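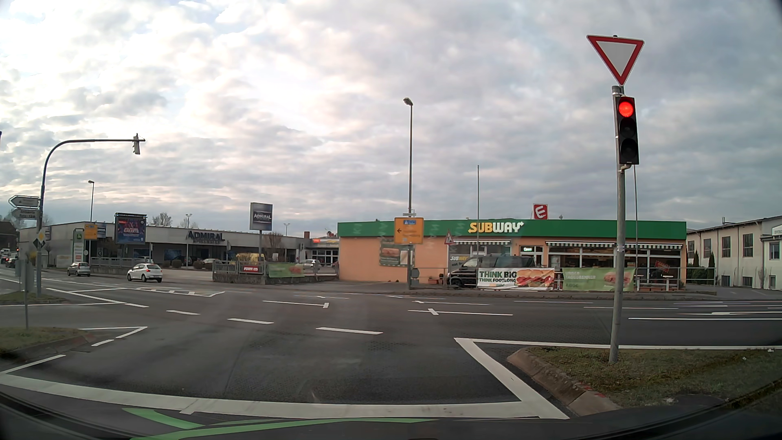

Stuck at the Red, Again

Drivers who come in from Dridbridge know this junction by its wait. A red light, a yield sign over it, the Subway across the way making everybody hungry. Then the gap, and off you go.

Tincuța Văduva has driven it for two years, mornings mostly. "You learn the lines first," she says. "The signs come later." The stop line curves, and newcomers roll over it. She did too - once.

Lanes were repainted in October. 478 meters of fresh white, says Relu Surdu, who laid out the markings. He wanted more hatching. Got less. The dashes through the middle are his favorite bit, they pull you along if you let them.

Complaints so far: 196, most of them about the wait. A few about the arrow signs, too small to read at speed. Surdu agrees on that one. Bigger letters are on his list for teh spring, money permitting - and after that the road out to Duritz.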